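Mailing a cotton T-shirt in a paper bag: how much moisture protection is needed?
Posted in Packing and Shipping
April 8, 2026

Gillska
I send out small clothing orders and want to stop using plastic mailers. My plan is kraft paper bags, folded over at the top and glued. The goods are plain cotton, nothing coated or printed.
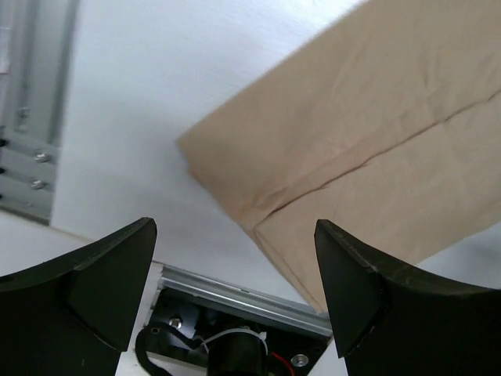
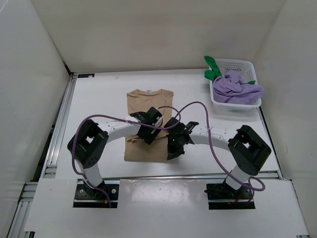
Two parcels sent in January were reported damp on arrival. Both were in single-layer paper with no inner wrap. The shirts were fine after washing, but I can't ask customers to do that. Does a heavier paper fix this, or do I need a liner? I would also like to know whether the fold matters. At the moment I fold the top once and run one line of glue across it.

Rawan Kanaan
Heavier paper slows water down but does not stop it. Uncoated kraft absorbs moisture at any weight, and the closure is usually the first place it gets in. I would change the closure before the paper.

Fold the top over twice, 3 cm each time, and glue both folds along the full width. Press under a flat board for 30 minutes. One line of glue leaves the corners open, and rain travels along the crease by capillary action.

For the inner layer, glassine works well with cotton. It resists light moisture and grease, and many curbside programs accept it with paper — check yours, as the rules vary by municipality. Wrap the garment fully and tuck the ends under. It will not survive standing in a puddle.

Also check how dry the stock is when you pack it. Cotton stored in a basement or garage holds a fair amount of water, and a sealed parcel keeps it there. I store mine on open shelving for 7 days before packing.

Bileck
just use a poly bag inside, cheap and it works. we did 579 orders that way and had 3 complaints, all about sizing

Skilix
Poly does work, but the original post says no plastic. Agree with the double fold. Water-activated paper tape over the closure is faster than glue if you are packing in volume, and the colour matches kraft closely enough. Wet the tape evenly or the edges lift.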